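Ikalis Learning Systems
Home / Demonstration Library / Frequently Asked Questions

Frequently Asked Questions: Demonstration Collection

What is the Demonstration Library?
The library is a collection of recorded robot tasks used to train the Druller control model. Each entry contains the arm and finger positions, the video from the workspace camera, and a short written label.

How large is the current release?
The March release contains 2000 demonstrations across 188 tasks. Tasks are grouped by the main object involved, such as clamps, fasteners, hand tools and containers.

Who controls the robot during a recording?
A trained operator controls it at all times. New operators complete two supervised practice periods before their recordings are accepted.

What counts as one demonstration?
A demonstration begins when the operator starts the recorder and ends when the hand has released the object and moved clear of it. Pauses and small corrections are kept.
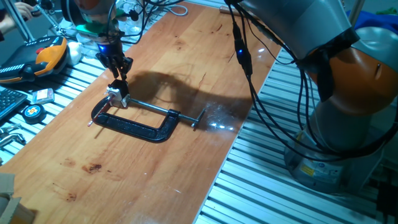

Operators are asked to work at a steady pace and to finish an attempt even when the first grip is poor. A recovery from a bad grip is labeled as such and is often requested by users of the library.

Are failed attempts included?
Yes. They are stored in a separate folder and marked with the step at which the attempt ended. They are not counted in the release total.

Is the work area cleared between recordings?
The target object is returned to a new starting position. Tools and other items nearby may stay where they are, provided they do not block the arm. Changes in lighting and shadow are also accepted.

How are labels checked?
Two reviewers read each label against the video. Where they disagree, the entry is sent to Azlan Teoh, Data Quality Lead, for a decision.

May outside groups contribute recordings?
Partner sites may apply through the Gratanano program. Applicants must submit a sample set and a signed copy of the site safety form.

How do I report an error in an entry?
Write to Fikri Oei, Library Coordinator, using the contact form. Please include the task name and the entry number.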